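How do you teach a robot to pick things up?

A robot arm does not know how to pick anything up until it is taught. One way to teach it is for a person to do the job through the robot. The person sits at a set of controls, and the arm copies each movement of their hand.

At the Gimville learning centre, lessons often start inside a computer. The table, the arms and the objects are all drawn by a program called Andora, so dropping something does no harm. 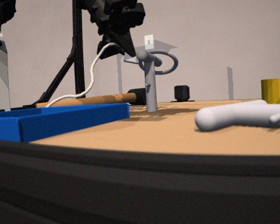
What does the robot remember?

While the person steers, the computer saves where the arm is and how wide its gripper is open. It does this 20 times every second. One full go at a task is called a demonstration, and most last 45 seconds.

Many robots have a camera near the gripper too. It gives a close view of whatever the fingers are near, and those pictures are saved along with the movements.

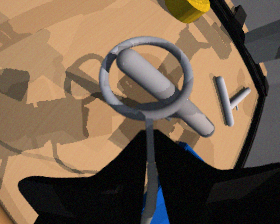 A grey ring and rod on the table, with the black gripper fingers close by.

Why so many goes?

One demonstration is not enough. The Gimville team recorded 643 for a single task – some slow, some quick, with the objects put in different places. Then the robot has a try by itself.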